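How to Budget for a Small Robot Work Cell Without Forgetting Half of It

When I planned my first robot cell, I wrote the price of the arm at the top of a sheet of paper, drew a line under it, and felt very pleased with myself. By the time the thing was running I had gone back to that sheet so often that the line had a hole worn through it. I've helped plan a good many benches at Busstead now, and I'd like to walk you through how I go about it, because the arm is the easy part and it's the rest that sneaks up on you.

I'm assuming you're a small outfit — a repair shop, a school lab, a refurbishing bench — and that you want one arm doing one sort of job on one table. If you're planning a whole line, a lot of this will still be useful, but you'll want someone with a bigger calculator than mine.

Step 1: Write down the job before you look at a catalog

I know, I know, the catalogs are the fun bit. Put them in a drawer for now. Get a sheet of paper and describe the job in plain sentences, the way you'd explain it to a new hire on their first morning. What gets picked up? Where does it go? How close does it have to land? What sits nearby that must not be touched?

Our own sheet for the computer teardown bench said things like "hold a thin tool steady" and "get down between the power supply and the memory slots." It took an hour and two cups of tea, and it saved us from buying an arm that was far too big. Tahmineh Tehrani, who runs the bench day to day, added a line at the bottom that I now put on every sheet: "What happens if it lets go?" Write an answer to that one, even if it's only a few words.

Step 2: Borrow or build a sample of the work

Before you spend anything, get hold of the thing the robot is going to work on and keep it on the table while you plan. Measure it. Reach into it with your own hand and notice where your knuckles bump. You'll learn more from this than from any spec sheet, and old desktop computers are cheap enough that you can have a few on the shelf to practice with and not worry about them.

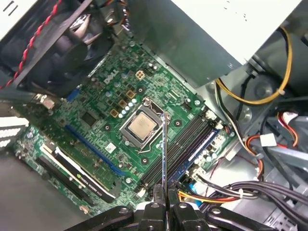 Grippers are where I'd tell you to spend your thinking time, and quite possibly more of your money than you planned. Most people pick the arm, see what's left over, and then buy whatever gripper fits the leftovers. Please do it the other way around! The fingers are the part that meets the work, and every awkward thing about your job ends up landing on them. Take the open Dell we use as our practice piece: the gripper has a long, thin metal rod pinched between its fingers, passing right over the memory slots, with the tip at the corner of the processor socket. There's no cooler on the processor, so its metal top is fully exposed right next to that tip. A job like that asks for fingers that can keep a skinny thing from slipping or twisting, and plain flat pads may not be enough. Look ahead at the wiring, too. There are thick bundles of cable in that case, and your plan needs a path for the gripper's wide mounting plate as well as the tip of the tool. So budget for a gripper, then budget for a second set of fingers, and leave a little put by for having a custom pair made once you know what's slipping.

Step 3: Make the long list

Now you can open the drawer. Set up a page with one row for each thing you'll need, and be generous with the rows. Mine usually looks like this:

- Arm and controller
- Gripper, spare fingers, and mounting plate
- Wrist camera, cable, and some way of keeping that cable out of trouble
- Table or frame, properly heavy
- Fixtures to hold the work still
- Stop button, guarding, and a safety review
- Computer and screen
- Lighting
- Hand tools and small parts for the robot to hold
- Practice pieces you can afford to ruin
- Training time
- Delivery and setup

The fixtures row is the one people leave blank. An open computer case slides around more than you'd expect when something pushes on it, and if the case moves even a little, every position you've taught the robot is wrong. We started with clamps from the hardware store and they did fine for a while. Later on we had a proper cradle made, and I wish we'd put it on the list from the start.

Lighting is the other quiet one. Bare metal can throw glare straight back at a camera, and the inside of a case has deep shadows as well. A pair of soft lamps on bendy necks will do you a lot of good for very little money, so try those before you go shopping for a fancier camera.

Step 4: Get quotes you can compare

Ask for at least 2 quotes on the arm and the gripper, and send every supplier the very same job sheet from Step 1. We asked Prendex and Zanurow for ours. One came back with the mounting plate included and the other had it as an extra, and if I'd looked only at the totals I would have picked wrong. Put the quotes side by side and match them up row by row.

While you're at it, ask each supplier these questions and write the answers on the quote itself:

- What does a spare set of fingers cost, and how long do they take to arrive?
- Is the software paid for once, or every year?
- Who do we call when it stops, and at what time of day do they pick up?
- Can we try it on our own work before we pay?

That last one matters a great deal to me. Pack up one of your practice pieces and take it along to the demonstration. Any arm can look wonderful moving foam blocks about.

Step 5: Set aside money for the things that wear out

For our teardown bench, the line for fixtures, fingers, lamps, and small tooling came to $3,565. Iestyn Nicholas, who looks after our books, asked me quite reasonably why it wasn't simply part of the arm. I explained that the arm is bought once, while the rest gets bent, scratched, dropped, and replaced. He gave it a line of its own, and I'd suggest you do the same. It's so much easier to ask for new finger pads when there's already a place for them in the budget.

Step 6: Plan the calendar along with the cash

Allow more weeks than you'd like. We gave ourselves 6 weeks from delivery to useful work and took 7, and I was quite proud of that! Don't promise anyone finished work during that stretch. Start with the power unplugged and slow, easy moves above the work, then touch the tool down on something that doesn't matter, and only then go near the delicate parts. Book the safety review before the arm arrives, so you aren't left waiting with a crate in the hallway.

If your money runs on a yearly cycle, find out early when the door closes. Ours shuts in March, and I've spent more than one February chasing a quote for cable clips.

Step 7: Go over it with the person who'll use it

Print the whole list, sit down at the actual bench with whoever will be standing there every day, and read it out loud together. Tahmineh caught that we had nowhere to set down the tools the arm wasn't holding, and that turned into a little rack made by Cho, the machine shop we use for our odd brackets. Leave some white space at the bottom of the page for this conversation — you'll need it — and send the list off for approval after you've filled it in.

Busstead Workshop Notes | Contact us | Copyright Busstead, all rights reserved | Back to top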